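Inicio
Servicios
Quiénes somos
Boletín
Contacto

Quiénes somos

Manríquez Aguas es un laboratorio y gabinete técnico dedicado al agua de uso alimentario en oficinas, cafeterías y centros de enseñanza. Analiza el agua de red en el punto de consumo, dimensiona el tratamiento cuando procede y verifica el resultado una vez instalado. La empresa no fabrica equipos y no percibe comisión de quienes los fabrican.

La plantilla es de 11 personas, repartidas entre el laboratorio, el servicio de campo y la oficina técnica. La sede está en Pumau, en la planta baja de un antiguo almacén de grano, con acceso para vehículos por la calle posterior.

Qué analizamos

El perfil básico comprende ocho determinaciones: dureza total, alcalinidad, pH, conductividad, cloruros, sulfatos, cloro libre residual y turbidez. La dureza se determina por valoración complexométrica con EDTA y la alcalinidad por valoración ácido-base hasta el punto de viraje. El cloro libre se mide siempre in situ, dado que la concentración desciende durante el transporte y un valor obtenido en laboratorio no sería representativo.

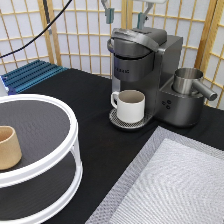

La dureza y la alcalinidad se informan por separado, ambas expresadas como carbonato de calcio. Es frecuente que el cliente disponga solo de la primera y haya elegido el tratamiento con ese único dato. Un agua dura de baja alcalinidad deposita menos cal de la que cabría suponer. Un agua con cloruros elevados puede dañar una caldera de acero inoxidable aunque no forme incrustación apreciable. El informe incluye por ello el índice de saturación calculado a la temperatura de trabajo declarada por el cliente, y no a temperatura ambiente.

A petición del cliente se añaden metales (cobre, plomo, níquel), sílice y recuento de aerobios. Los metales requieren dos tomas: la primera, tras el periodo de estancamiento acordado; la segunda, después de dejar correr el agua. Los envases los suministra el laboratorio y no deben enjuagarse, ya que pueden contener conservante.

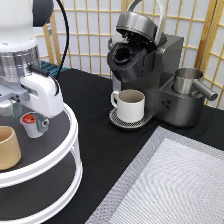

Cómo trabajamos

Toda intervención comienza con una visita. El técnico localiza la acometida, comprueba el material de la instalación interior, mide presión estática y dinámica y toma las muestras. Los datos se registran en Fleltine, el programa de gestión de muestras desarrollado en la propia casa, que asigna a cada envase un código y conserva la cadena de custodia hasta la emisión del informe.

Si el resultado aconseja tratamiento, la oficina técnica redacta una especificación con caudal punta, calidad de agua objetivo, porcentaje de mezcla e intervalo de sustitución del cartucho. El cliente puede solicitar ofertas con ese documento a cualquier instalador. Para quienes prefieren un único interlocutor existe el servicio Tarnetti, que cubre la instalación, el cambio de cartuchos y una analítica de comprobación por cada sustitución.

Boletín técnico

El boletín se distribuye sin coste entre clientes y centros de formación profesional. Los números atrasados pueden solicitarse por correo. Se reproduce a continuación un extracto sobre toma de muestras. 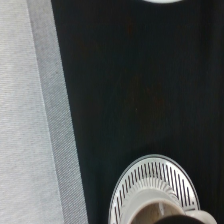 Boletín técnico, n.º 12

La muestra destinada al perfil básico se toma en el grifo que alimenta el equipo, aguas arriba de cualquier filtro. Si existe tratamiento instalado, se toma una segunda muestra aguas abajo y se rotula como tal. Deben retirarse los aireadores. El envase se llena hasta el borde, sin cámara de aire, salvo en los análisis microbiológicos, para los que se utiliza envase estéril y se deja espacio libre. Anótese la fecha del último cambio de cartucho; de no conocerse, se indicará «sin datos».

Dirección y acreditación

La dirección técnica corresponde a Deok-su Cho, químico analítico, responsable de la validación de métodos y firmante de los informes. El sistema de calidad sigue los requisitos de la norma ISO/IEC 17025. El alcance vigente del laboratorio se facilita por escrito a quien lo solicite.
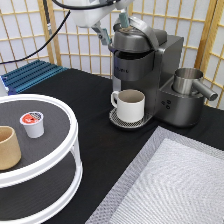
Los equipos de medida se calibran según un plan anual y los certificados quedan archivados junto al cuaderno de cada instrumento. Las reclamaciones sobre un resultado se resuelven con repetición del ensayo sobre la contramuestra, siempre que el plazo de conservación del parámetro lo permita.

El laboratorio no recibe muestras microbiológicas los viernes. En agosto se mantiene únicamente el servicio de campo para contratos Tarnetti.

Página revisada el 23 de junio de 2020.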